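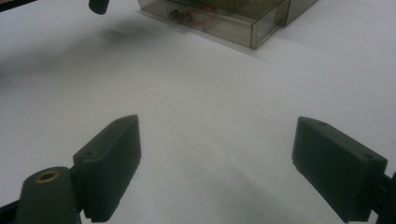
I want to write a few posts about my table, because three people asked me in the comments and my answers were getting too long. It is a white table. This is the whole secret. But I have had it for some time now and I have opinions.

2/ Before, I had a dark table with a nice grain. It was from my aunt, and everybody who came in touched it and said how beautiful. I also liked it. But I lost things on it every day. Small screws, needles, the back of an earring. A dark table with a pattern eats everything.

3/ The white one I bought second-hand from a woman named Nosipho Hlongwane, who was closing her sewing room. She had cut fabric on it for years. I was worried about marks, but she told me she always put a mat under the blade, and I believe her, the top was very clean.

4/ It is matte. If you buy a white table, please look at this first. My neighbor Gert Coetzee has a glossy one and in the morning he cannot sit at it, the window comes into his eyes from below. With matte you only get a soft bright area on one side and a little gray on the other.

5/ The gray on the left side of my table made me crazy in the first month. I thought it was dirt. I washed it with soap, then with vinegar, then I asked online, and a kind person wrote "move your lamp." It was shadow. I had been washing a shadow.

6/ Now the box. You know it if you have followed me for some time: the smoky gray plastic one, the kind you can see through but not completely. It lives at the far side of the table, and everything small that I need this week must fit in it. If it does not fit, it goes to the drawer.

7/ Why smoky and not fully clear? I tried fully clear. You see every paper clip and the table looks full even when you have put everything away. And in a box with solid walls I forget what I have. I bought the same glue two times. The gray plastic is between these two, I see a shape and I remember.

8/ The box was part of a set from Jallum. There was also a tall one, which I gave to Beca for her brushes, and a very flat one which is good for nothing. If somebody has found a use for the flat one, please write to me, I am serious.

9/ Care for this kind of plastic: lukewarm water, a drop of dish soap, a soft cloth. No paper towel! Paper towel makes very thin scratches and in the sun you will see all of them. I know because I did it on the tall one before I gave it away. (Sorry, Beca.)

10/ My rule for the table is simple. The middle stays free. Things can live at the back, things can visit the front, but the middle belongs to the job I do at this moment. When the job is finished, the middle must be white again before I stand up.

11/ I do not always keep this rule. Last Friday there was a plate, a phone charger, a library book and one sock in the middle, and I ate my dinner standing at the sink like a horse. So please do not think I am a very organized person. I am a person with a rule.

12/ Riaan Khumalo asked: "How big is the table?" It is 60 cm deep, and this was less than I wanted. I wished for a deeper one, but the door would not open fully. After some months I think the smaller depth is better for me. I can reach the back without getting up, so I put things back.

13/ My old table was deeper, and the last part of it, near the wall, was a cemetery. Letters, batteries that were maybe empty and maybe not, a birthday card I never sent. If your arm does not reach it, you will not tidy it. At least I will not.

14/ Cleaning the top. Every evening one wipe with a damp cloth, then one with a dry cloth. It takes less time than brushing my teeth. For pencil marks I use a normal white eraser, and it works very well. For ballpoint, a little alcohol on a cotton pad, but try it first in a corner.

15/ For tea, be fast. I cannot help you if you are not fast. Turmeric is the worst, I do not bring turmeric into the same room anymore. I use baking soda with water like a paste, leave it for the length of two songs, and wipe. It helped with a yellow ring that I had already accepted as family.

16/ Please do not use the melamine sponge on a matte top! I did it one time, on a small area near the edge, and now this area is a little bit shiny. You must bend down and look from the side to see it. I bend down and look from the side very often.

17/ Somebody asked about the price. I paid 800 for the table and Nosipho included the legs and a bag of felt pads. I did not negotiate, I am bad at it, I always say "perfect" too early. The friend who helped me carry it was paid in dumplings.

18/ The carrying was the real adventure. The top is not so heavy but there is nothing to hold. We went up the stairs with it standing on the long side, and Tín Lục was calling "left, left" and I was understanding my left and he was meaning his left. There is a mark on the wall at the second floor. We do not discuss it.

19/ Light. I use one lamp on the right side because I write with the left hand. It was opposite for years and I was always writing in the shadow of my own hand. If you are left-handed and nobody told you this in school, I am telling you now. Lamp on the right.

20/ With a white top you also need a weaker bulb than you think, because the table gives the light back to you. I had a bulb with 1000 lumens and in the evening my eyes were tired. Now I have a softer one from the supermarket, with warm color, and I only use the strong one for sewing on buttons.

21/ What I do on this table, for the people who are new: mending clothes, fixing small house things, wrapping parcels, and sometimes a puzzle in winter. For a puzzle the white is wonderful if the picture is dark, and terrible if the picture is snow. I received a picture with snow.

22/ For mending, I put every pin directly on the white and not in a cushion. I know that many people will not like this. But I see each one, and when I finish I go over with the magnet and they are gone. On the dark table I found pins with my elbow.

23/ For fixing things, I put the screws in a line in the order I took them out. On white, the line is very clear. When the phone rings I do not touch the table, I do not lean on the table, I go to the phone and come back with respect.

24/ A question from Gert, who is reading this from the other side of my wall: "Is it not cold, like a hospital?" A little, yes. In August I like it. In winter I put a wool cloth on the part where my arms are, and a small plant comes to live next to the box. Then it is not a hospital. Maybe a dentist.

25/ Also I learned that a white table makes the rest of the room look messy. Suddenly I saw the shelf. Then I saw the floor under the shelf. I spent a full weekend on that corner, and I found 13 pens, and three of them could write.

26/ The pens that could write went to the box. I know that I said only what I need this week. I needed them emotionally.

27/ If you want to start and cannot buy anything, Beca's way is good too. She put a big sheet of white paper on her old brown desk with tape in the corners. When it gets ugly she turns it, and when both sides are ugly she uses it for wrapping. Her desk looks nicer than mine in the evening light and I have told her so.

28/ I will answer more questions tomorrow after work. Two of you asked how I attach the felt pads so they do not slide away, and for this I need to go under the table with a flashlight and look what I did, I do not remember it anymore.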